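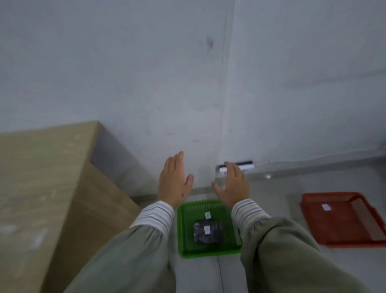

Warthorpe workshop book, July 30, 2019
Parcels into baskets, second attempt

Lettering scheme is in use as of this morning. Every wrapped parcel gets a letter on a paper label, and the basket it lives in gets the same letter on a paper label. That is the whole scheme. It took two meetings to arrive at, and one of those ran over lunch.

For whoever reads this later: the parcels are the ballast blocks for the Lakatos job, which have to be kept wrapped and kept in sets. The last system was a column in the stock sheet. The stock sheet now has 2,689 rows and a color code, and the key to the color code is in a tab I can't find. Paper labels are a step back of perhaps forty years and I am very pleased with them.

Wrapping notes. Black sheet first, then clear tape pulled tight over the lot. I tried the Zultex tape on the first few and it is good tape once it has been persuaded off the roll. Fold the corners under before the last pass. Mine bulge a bit anyway. They stack all right as long as the bulgy side doesn't meet another bulgy side, so I am calling it a tolerance.

The label goes on before the final strip of tape, so that the tape runs over it. I put the first one on top of the finished parcel and it came away on my sleeve, and I walked around as stock item A until coffee. 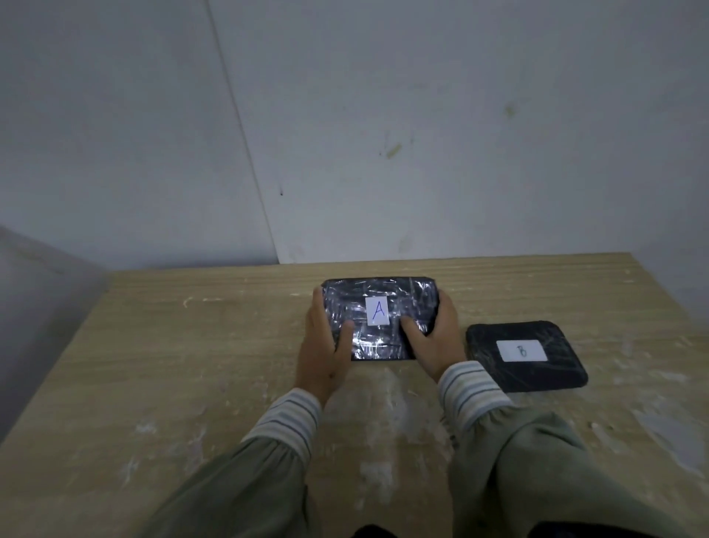
Does the letter go on the parcel before or after weighing?
After. Weigh it wrapped, write the weight in the book, then letter it and put the last strip of tape over the label. The extra strip doesn't register on our scale.

Pen: the thin blue ballpoint. The fat marker bled through the paper in the trial and turned a perfectly good B into an 8, and we don't have a set 8, though for part of the afternoon we apparently did.

Baskets. The plastic ones with holes in the sides came from Bosance with the shelving order. Holes are useful because you can see there is something in there without pulling the basket out. They are less useful as a surface to stick paper to. Press the label down for a slow count and leave it alone. Picking at the corner to see if it has stuck is how we lost the trial set.

I had wanted a color for each set: green for this, red for that. We dropped it at the second meeting on the grounds that we own the baskets we own. Color now means nothing. Please don't start letting it mean something.

Loading: one parcel flat on the bottom, label up, turned so its letter reads the same way as the basket's. Push down on it with both hands so it sits level.

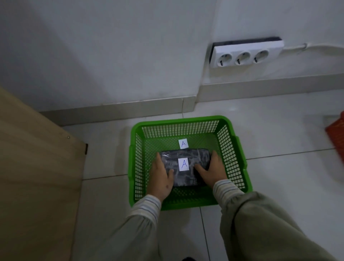 If it rocks, take it out and look at the underside, where there will be a lump of folded tape. Flatten the lump or redo the end. Don't put a second parcel on top to hold the first one down. I know it works. It also puts a B on top of an A, and then we are back in the spreadsheet.

Floor or table? Wrap on the table, load wherever there is space to kneel or stand. I prefer the floor for loading, on the theory that a dropped parcel has less far to go. My knees have filed an objection.

Time: some 12 minutes a parcel this morning, including looking for the scissors. Should come down when the scissors get a home. They do not have a letter yet.

Still to do:
Find out whether the old labels come off the shelf edges or whether we live with two systems forever.
More tape.
Write the set letters inside the cupboard door, in pen, where the stock sheet can't get at them.
Reweigh the one I wrote down as "heavy". That was before I had found the scale.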